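Workshop notebook, Tukemlow
February 25, 2024

Long entry today, so get yourself a coffee. I said in January that I would write up the big gray bin properly once I had lived with it a little, and then of course I didn't, and now three of you have asked me the same thing in the hallway. So I am going to put it all in one place, as much for me as for you, as I can no longer remember what I told to whom.

First, the bin itself. I am fond of it! It came over from the Reuter building along with the shelving, and it replaced those flimsy tubs we had stacked by the sink, the ones that bowed in the middle if you so much as looked at them. It sits up on the light boards now and I would like it to stay there. It had been down on the bare table for a while and every time anything got dropped in, the whole bench rang like a bell, and I could hear it from my desk with the door shut. With the boards under it the sound is much duller. I won't say pleasant, but I can think while it's going on.

People keep asking whether we should have the bottom refinished, or put a liner in. I went back and forth on this for most of a week. The floor of the front part is scuffed all over, with pale scratches and worn patches, and the wall behind it has a darker blotchy band low down that I have gone at with dish soap, with baking soda, and with the orange cleaner that smells so nice. It has not budged. I've decided to leave it be. A liner would slide, and then we would be writing notes to each other about the liner. 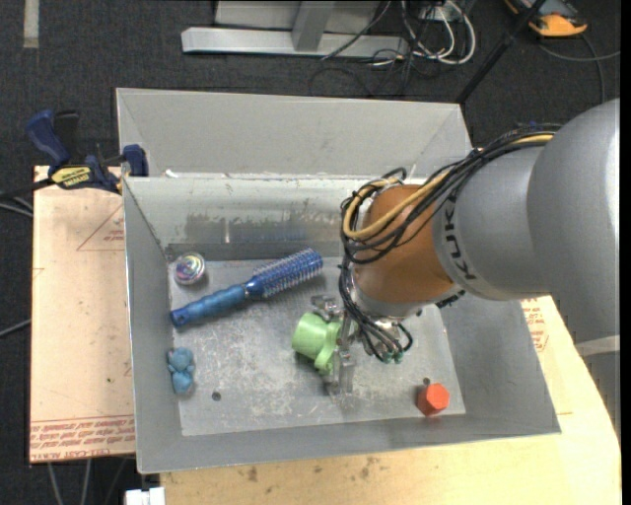 Kindus workshop, Tukemlow
Notebook kept by the household items lead

Now, the things that go in it. The Sistance list has 284 items on it, and it was clearly written by someone who enjoys a good kitchen drawer, which I appreciate. I have been working through the bathroom and nursery end of it this month. The blue round hairbrush is a favorite of mine and I would be sorry to lose it. It lies nicely at a slant, the bristles catch on everything, and it is just awkward enough to be interesting. Please don't swap it for one of the flat paddle brushes in the spare box. I know they look tidier. They are also very dull, and we have too many of them already.

The light green plastic thing that looks like a cup is the other one I want to mention. On the list it's down as "cup, child's," but I have also found it written up in this notebook as a mug and, once, as a scoop, in handwriting I suspect is mine. Let's all call it the green cup from here on. It matters more than you'd think when you go searching back through 2,202 lines of log and have to try every word you can come up with. I spent a good part of the morning doing that and turned up two entries I had been sure were lost, so it wasn't wasted, but I'd rather not do it again.

A note on the back section, the shallower one with the sloping sides. I would like us to stop using it as a parking place. It's so handy, I know, I do it too. But things get set down there "for a minute" and then somebody can't find the tape measure for two days. When you've finished with an item, it goes back in the labeled crates under the window. There are 21 crates, and I redid all the labels last month in letters big enough that I can read them without my glasses.

Cleaning. I have been wiping the bin out at the end of each day with a damp cloth and then a dry one, going into the corners where the angled walls come down. Lint collects there, and a surprising amount of hair from the brushes. The washable plastic pieces go through warm soapy water and then sit out on the rack for 48 hours before I put them away. That sounds excessive, but there are little hollows in some of the handles that hold water long after the rest of the thing seems dry, and I have opened a crate to that smell once and would like it to be the only time.

Still to do: a second round brush, as close to the blue one as I can find, in case it ever comes apart. New cloths. Ask Reuter if they still have the matching lid. And the soap dishes, which I have been putting off, are next.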